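Home | Letters | Around the House | Archive | Subscribe

Reading time: 4 minutes

We use cookies to remember which newsletters you've signed up for. Manage your choices or carry on reading.

The Stetdale Letter: a blue basket and far too many thin things

Hello again, and thank you for all the replies to the airing cupboard letter (I'm still working through them, and if you wrote to me about moths, I promise you're next). I said back in October that I'd get round to the folding of awkward clothes, and then it was Christmas, and then I had that cold, so it's 11 February 2025 and I'm only just sitting down to it.

By awkward I mean the thin stuff. Towels I could fold in my sleep, and jeans more or less do it for you once you've got the legs together. But anything sheer, or pleated, or slippery, goes into my drawers as a lump and comes out as a lump with creases in it. My sister-in-law in Uscombe irons hers afterwards. I'm not going to do that, and I suspect most of you aren't either!

So this month I've been trying to be a bit more patient. One basket to the left, a clear white table, and one piece of clothing at a time. I used to tip the whole wash out in a heap and dig through it, which felt quicker, but I'd end up with sleeves and waistbands tangled together and something on the floor by the end. Taking one thing out, laying it flat and finishing with it before touching the next is much calmer. I even had the radio on.

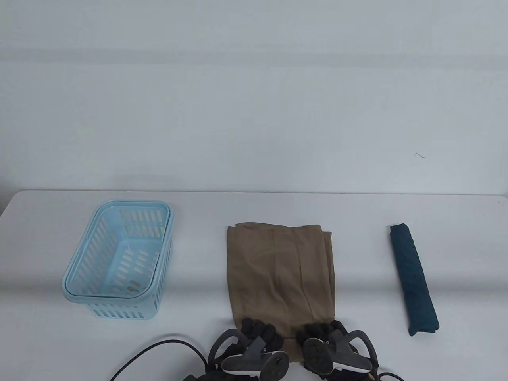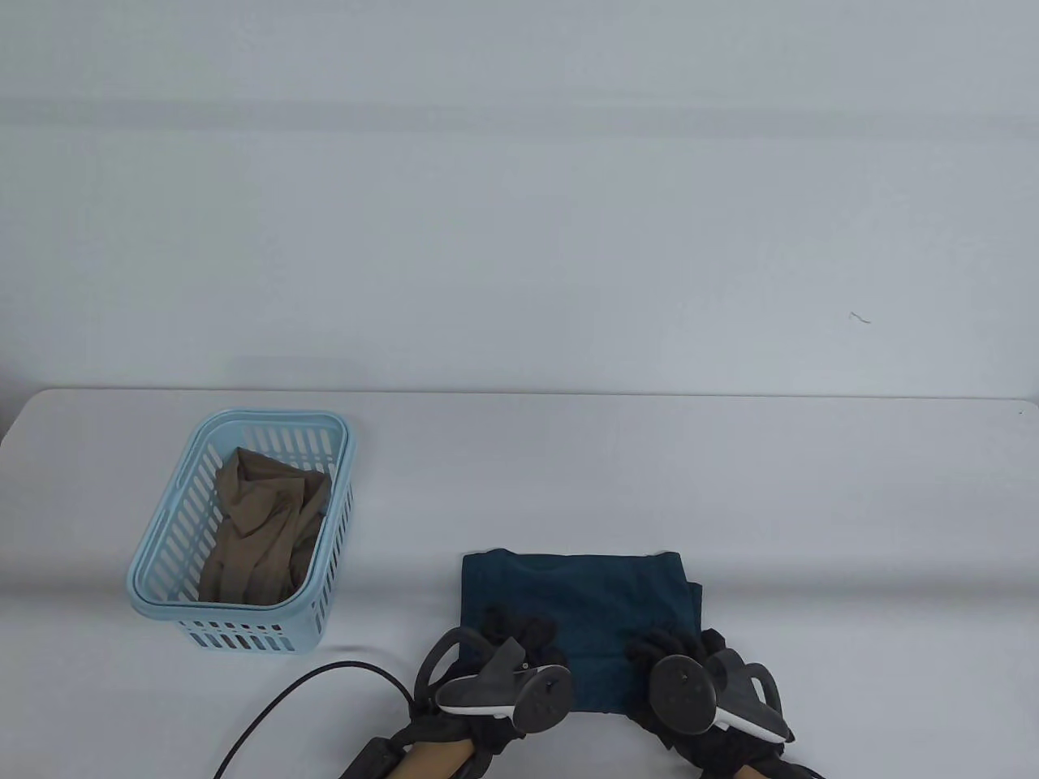
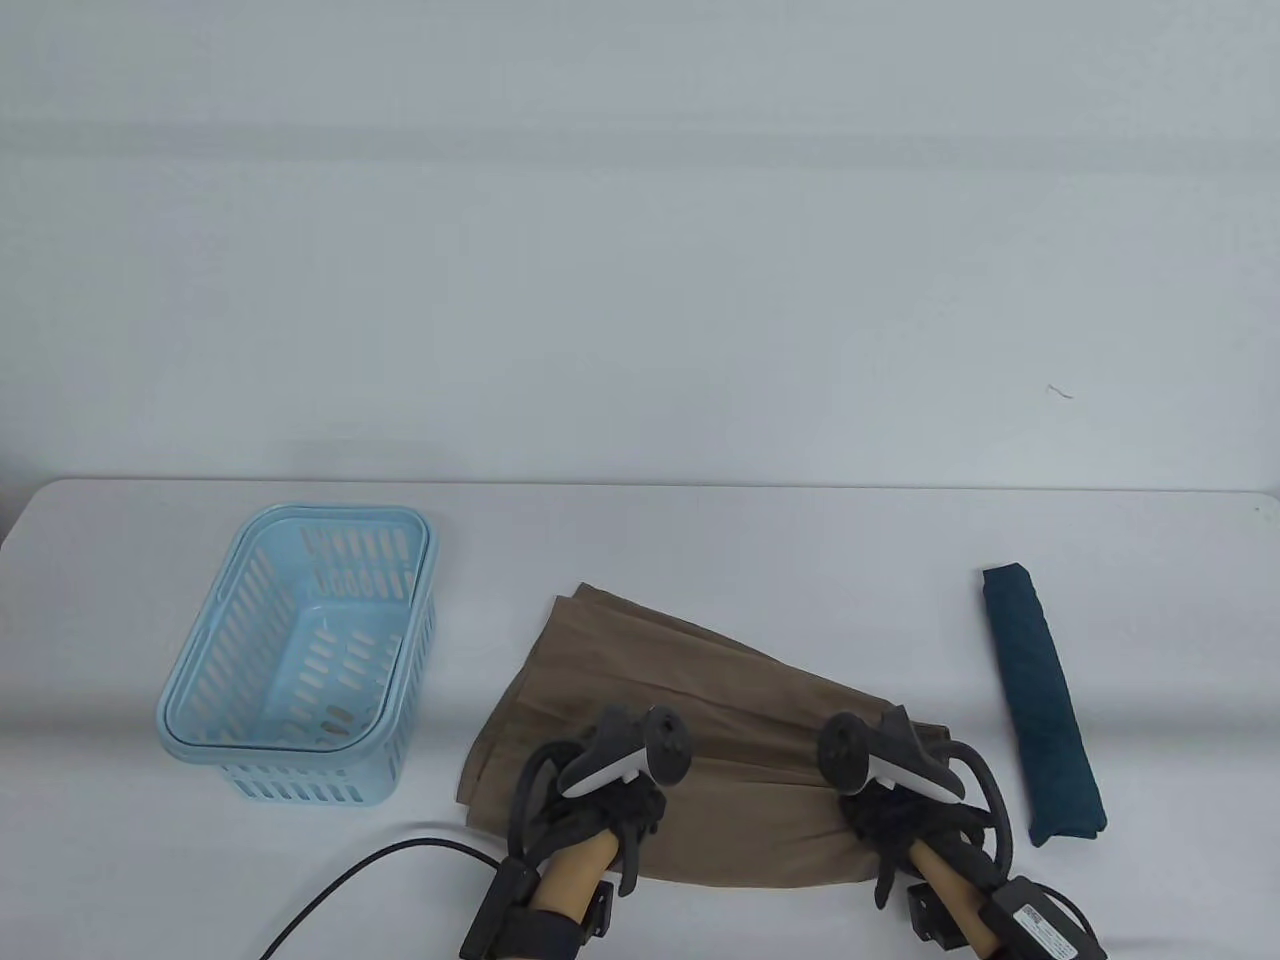

A light blue basket with slotted sides, and a piece or two on the table each time.

What I do with pleats

Pleats were the ones I dreaded, and I've come round to them. Lay the skirt down and let it fan out as it wants to, narrow end away from you or off to one side, whichever your table allows. Then start at the waist and just nudge the pleats back over one another, working down towards the hem with the flat of your hand. Don't pull! If you pull at the hem they spring open again and you're back where you began, saying things you wouldn't want the neighbours to hear.

Once the pleats are lying together you've got a long narrow shape, and you can either roll it from the waist or fold it over once and leave it. Heriberto Jaramillo wrote in to say he slides his daughter's school skirts into the leg of an old pair of tights, so they're held in a tube, and they come out ready to wear. I've tried it and it does work, though I felt slightly silly feeding a skirt down a stocking at ten at night.

Sheer things

I'm less sure of myself here. Sheer fabric shows every fold, and it slides about while you're trying to line up the edges. What's helped is making fewer folds and making them bigger. I lay the piece out in a long rectangle, smooth it from the middle outwards, bring one side over and then stop and look at it before I do anything else. If it's gone crooked I open it up and begin again, because a crooked first fold only gets worse.

I also used to leave thin things bunched up in the basket until last, since they took up so little room. I've swapped that round and do them first, while I've still got the patience, and save the solid plain pieces for the end. A good thick dark teal something-or-other is a lovely thing to finish on — flat top edge, both hands on it, over it goes.

About the basket

Several of you have asked what sort I like, and I've gone right off wicker for anything delicate. It snags. I pulled a thread in a blouse from Cervantes (the little shop by the bridge, now sadly shut) and I've never quite forgiven the hamper. Smooth plastic with a nice thick rim is kinder, and you can see through the slots if there's a sock lurking at the bottom. Mine also fits under the bench in the utility room with about 2 inches to spare, which pleases me more than it should.

Your letters

Macario Valdovinos wants to know whether anyone has found a way of folding a fitted sheet that doesn't involve a second person. Send your answers in and I'll print the best ones. And whoever posted me the lavender bags from Trultness, thank you, they're in with the jumpers, but you forgot to put your name on the card!

Next time it's the cupboard under the stairs, if I can get the door open.

You're reading the free edition. Enter your email address to get the next letter in your inbox. You can unsubscribe at any time.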